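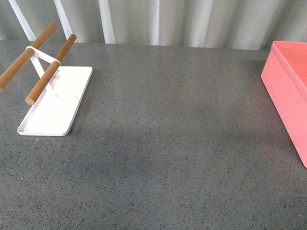
Flevano Household Handling Project
Progress report to the Prodeo Fund, second period
Prepared by Isabelle Vachon, December 2019

1. Where we are

The work in this period was on small household items: folded towels, and the trays, racks and plastic boxes they get put on or into. The main counter station is set up and in daily use. The second station has a counter and a curtain but no arm, and it will stay that way until the purchase described in section 3 is settled.

Ryota Ikeda ran 48 sessions between July and the close of this report. The plan called for more. We lost most of the difference to one wrist joint that had to go back to the supplier, and we had no spare to put in its place.

2. What the sessions told us about equipment

Rigid items give us little trouble. Cloth is harder on the fingers. A folded towel has several layers, and the fingers have to close on all of them or the bundle opens up while it is being carried. Ryota has tried three finger shapes. The hooked ones hold a thick fold best but are slow to let go. The flat ones release cleanly and sometimes drop the bottom layer.

We had budgeted for one set of fingers per arm. That was too low.

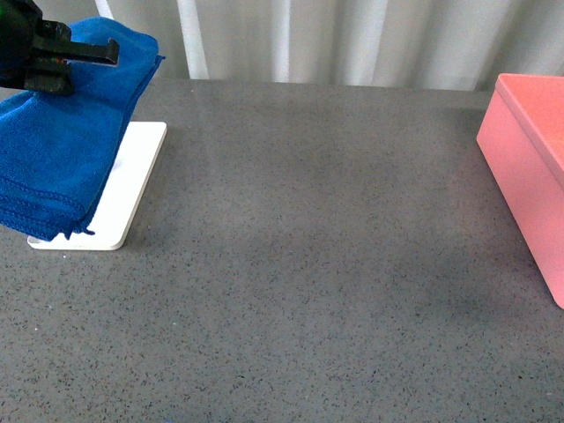

Finger pads also wear faster on microfiber than on anything else we handle, and we now change them every 34 hours of running time. Brock Morin keeps the log and can send it on request. Pads are cheap, but the order takes three weeks to arrive, so we want to hold stock for a full period instead of ordering as we go.

Lighting needs attention too. The speckled counters have a sheen, and the bright area moves when the overhead lights are changed. We would like two fixed lamps per station. The curtain behind the counter has been enough as a background and we aren't asking to replace it.

3. Purchases planned for the next period

Second arm: Lévesque has quoted for the same model we have now. Staying with one model means the fingers, cables and spare joints fit both stations. The other quote, from Skindance, was lower but left out the controller, and Clifford Després does not think the saving would survive adding it back in. Quote and notes are attached as Annex A.

Spare wrist joint: $1,605, one unit, shared between stations.

Fingers and pads: $1,000 for extra sets in both shapes, plus pads for the period.

Lamps: to be paid from the existing small equipment line. No new money requested.

Household items: towels, boxes and trays are bought locally and come out of petty cash.

4. Changes to the budget

We ask to move the unspent travel money to equipment. It covers the wrist joint and the fingers - the second arm was already in the approved budget, though under the wrong year. Rosaire Campbell has prepared the corrected table (Annex B).

5. Decision needed

Lévesque will hold its price for the arm until the end of next month. Delivery is ten weeks from the order. If approval comes after that date we will need a new quote, and the second station would start one period late.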